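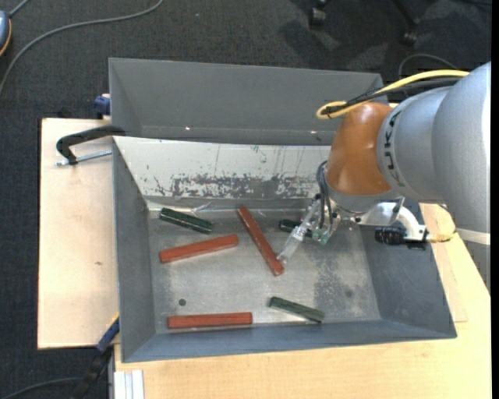 Welcome to the gallery of our small workshop in Skonside. We make colored bars for sorting games and for practice at school, and every batch comes to the bench before it goes to the shelf. In this batch the long bars are reddish brown and the short ones are dark green, so you can know the size already from the color. The gray metal bin is an old friend of us, and the scratches on its sloping panel do not disturb the work.

Order number for the long bar is 734, for the short bar 561. Please write both numbers if you want a mixed set.

The green became a little darker in November, when we changed to paint from Jistex. Older sets have a lighter green, but they fit together without problem.

Mixed sets are sold also at the Espinoza shop, near the station.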